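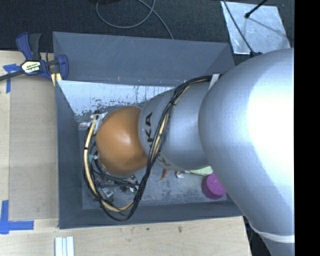

Acta de la reunión de mantenimiento, célula Calloway
Noviembre de 2025, sala pequeña de la nave de Flalville

Preside: Neema Ndung'u.
Asisten: taller mecánico, programación, turno de mañana y turno de tarde. Compras se conecta por teléfono y se desconecta antes del punto 4, que era el de compras.

1. Acta anterior
Se aprueba con una corrección: donde decía «el brazo quedó perfecto» debe decir «el brazo quedó montado».

2. Mazo de cables y tubos
Ocupa la mitad de la reunión, como siempre. El mazo baja en diagonal por el segmento delgado, hace la vuelta por debajo de la tapa naranja y sube por el otro lado. Programación pide acortar la vuelta para que no se acerque tanto a la caja. El taller recuerda que ya se acortó en febrero y que el tubo de aire aguantó hasta el primer giro completo de la muñeca. Programación alega que aquel giro no estaba en el programa. El taller responde que el tubo no lo sabía.

Se acuerda conservar la longitud actual y revisar las bridas una por una. Las que aprieten demasiado el tubo amarillento se cortan y se ponen de nuevo. Se recuerda que el alicate de corte se usa con el brazo parado y el mando de consigna en el bolsillo de quien corta, no encima de la mesa ni en el bolsillo de quien se ha ido a comer.

El turno de tarde pregunta si la correa blanca de arriba es provisional. Neema contesta que figura en el plano desde hace dos revisiones y que, por tanto, ha dejado de serlo.

3. Pinza y racores
Se lee el parte 2152: pérdida de vacío intermitente, peor al fondo de la caja. Se discute si el culpable es el racor, el tubo o la ventosa. Hay un defensor por cada teoría y ninguna medición. El taller propone medir. La propuesta se recibe con frialdad, pero se aprueba.

Orden de trabajo acordado:
a) Brazo a posición de servicio, parada y consigna.
b) Cerrar el aire y purgar. El que purga avisa en voz alta.
c) Soltar el racor del extremo, limpiar el asiento y volver a montar sin cinta de teflón. El taller pide que conste lo del teflón.
d) Probar con manómetro arriba y con la pinza abajo, dentro de la caja, y apuntar los dos valores. «Bien» no es un valor.
e) Si la diferencia continúa, cambiar el tubo entero. No se admiten empalmes.

Responsable: taller. Anota: turno de mañana, con letra legible.

4. Ventosas de repuesto
El lote Clilard, referencia 1214, no ha llegado. Mastness ofrece una equivalente con pedido mínimo de 300 unidades. La célula gasta 8 al año, de modo que el stock nos sobreviviría. Se reclama otra vez a Clilard y se deja Mastness como plan B, a la espera de que acepte vender en cantidades humanas. Compras no opina, por lo ya dicho.

5. Sujeción y posición de la caja
La caja se mantiene con el sargento azul en la esquina y el taco de madera. Programación solicita un utillaje atornillado, con topes. Ya lo solicitó antes y se le contestó que estaba en estudio. Se informa de que sigue en estudio.

Mientras tanto:
– El sargento no se afloja para «ver si estaba flojo».
– Si se mueve la caja, se vuelve a comprobar el origen antes de arrancar. Colocarla a ojo contra la cinta azul no cuenta como comprobación.
– La cinta azul de la mesa no se despega. El turno de tarde pregunta qué marca exactamente. Hay un silencio. Neema se compromete a averiguarlo y a escribirlo en la hoja de la célula.

6. Fondo de la caja
Está gastado y con roces oscuros. El turno de mañana sostiene que son de las piezas; el taller sospecha de una altura de aproximación optimista. Programación revisará la altura mínima de la bajada, «sin que esto suponga reconocer nada». Se recoge la frase a petición del interesado.
Antes de cualquier prueba de altura se vacía la caja, incluidas las piezas pequeñas.

7. Cable suelto detrás de la caja
Se refiere al fino gris que hace un lazo sobre sí mismo y baja hasta el borde trasero. Nadie lo reclama. Se propone desconectarlo para saber qué deja de funcionar. Se rechaza por mayoría. Se seguirá hasta sus dos extremos con la célula parada, se etiquetará y se fijará fuera del recorrido del brazo.

8. Ruegos y preguntas
El turno de tarde ruega que se devuelva la llave Allen de cuatro. Varios asistentes miran la mesa.
El taller pide que los partes no se cierren con la palabra «vigilar», salvo que alguien vaya a vigilar.

Tareas pendientes
Taller: bridas, racor, medición de vacío.
Programación: altura mínima y comprobación de origen.
Turno de mañana: registro de valores y etiqueta del cable gris.
Neema Ndung'u: significado de la cinta azul, reclamación a Clilard y llave Allen.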